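Reading a Settlement Mound: Notes for Unit 2

These notes go together with the lecture on excavated settlements. They do not replace the reading, and some points which I explained with drawings on the board are shorter in the text. Please bring them to the practical session, because we will use the same terms there.

1. What is a mound

A settlement mound grows when people build with mud brick in the same place for a long time. Mud brick walls do not last so many years without repair. When a house becomes too weak, the owner takes out the roof beams, pushes the walls inside and builds again on the flat rubble. The new floor is then higher than the old one. After many generations the village stands on a hill that its own inhabitants have made.

For our course the main case is the site of Sirateo. The mound is 309 meters long on its longer axis, and it has two parts: the upper mound, where the older houses are, and a lower terrace which was occupied only in the last periods. Students often mix these two in their reports. The terrace is lower, but it is younger. Height above the plain tells you something only when you stay inside one sequence of layers.

2. Layers and how we name them

A layer (we also say "context") is the result of one action or one process. A floor is a layer. The dust which collected on that floor is another layer. A pit is a little special, because the cut of the pit is an action that removes earth, and the fill of the pit is a different action that may come much later. Give the cut and the fill separate numbers. In the old Sirateo notebooks they have the same number, and for this reason we cannot say today which sherds came from inside the pits and which from the ground next to them.

The basic rule is that a lower layer was put down before the layer that covers it. There are cases when you must be careful:

Pits and wells bring young material down to the level of old floors.
Animals dig. A burrow has soft, dark earth and round edges, and it is easy to take it for a post hole.
People reuse old bricks, so a brick may carry sherds in its clay that are older than the wall.
On the slope, rain moves the earth, and what you find at the foot of the mound can be in reversed order.

3. The fortification question

At Kotix, a smaller site that lies in the same valley, there is a thick wall on three sides of the settlement. The first excavation report calls it a fortress wall. The second one calls it a retaining wall, which means that it was built to hold the earth of the terrace and to keep flood water out. We will compare the two arguments in class.

For the fortress reading: the wall has a gate with a bent passage, so that a person who comes in must turn and show his side to the people on top. There is also a ditch on the outside, but only in one trench.

For the retaining reading: the outer face leans to the inside, the inner face was never plastered, and the earth behind it was filled in at the same time as the wall went up. There are also no towers in the parts which were excavated - but these parts are less than half of the full line.

Please note that a wall can do more than one job, and it can change its job. A good answer in the exam will say which period of the wall it speaks about.

4. Houses and courtyards

The residential area at Sirateo has houses with a similar plan. You enter from the lane into a small front room, you turn, and you come to an open courtyard with the oven. The rooms for sleeping and for storage are behind the courtyard. We recognize the courtyard by several signs which should appear together: thin layers of ash, a surface that was trampled many times, animal dung, and no fallen roof material. One sign alone is not enough. Ash, for example, was thrown in all kinds of places, also in empty houses.

Storage rooms have sunken jars, and the mouth of the jar is at the level of the floor. When the floor was raised, the owners sometimes put a ring of clay around the mouth to make the jar taller. From the rings we can follow how many times the floor was renewed during the life of one jar, and this is one of the few places where we can see the work of a single household. 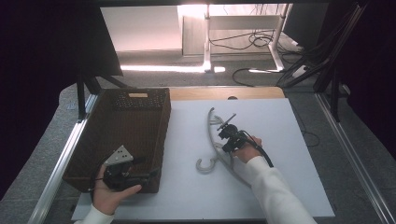 The lanes between the houses are less studied, which is a pity. A lane is narrow, it fills up quickly with rubbish, and it was almost never cleaned to the bottom. For this reason the section of a lane is often more complete than the section of a house next to it. In the Pacheco trench, on the south side of the upper mound, the lane gives us the best pottery sequence of the whole site. The house doors open to it at different heights, and each threshold stone can be connected with one surface of the lane.

5. Dating

We have three kinds of evidence: pottery, seals and radiocarbon samples. The pottery sequence gives the order, but it does not give years. Seals can give years, but a seal can be kept in a family for a long time, so it only tells us that the layer is not older than the seal. For radiocarbon please prefer seeds to charcoal. A roof beam can come from a tree that was already old, and it can be used again in the next house.

The upper mound was occupied for over 500 years. In the Daseo volume you will find a shorter period. That volume was printed before the lane sequence was known, so use its drawings, but not its table of dates.

6. For the practical session

Read sections 2 and 4 of these notes again. Each group will receive a copy of one section drawing from the Pacheco trench. You should make a diagram of the layers, with the oldest at the bottom, and mark every place where you are not sure. A question mark with a short explanation is worth more points than a wrong line.

Bring pencil and eraser, no pens. Drawings are to be returned at the end of the session. The written report is due in November, and the maximum length is 2 pages without the diagram.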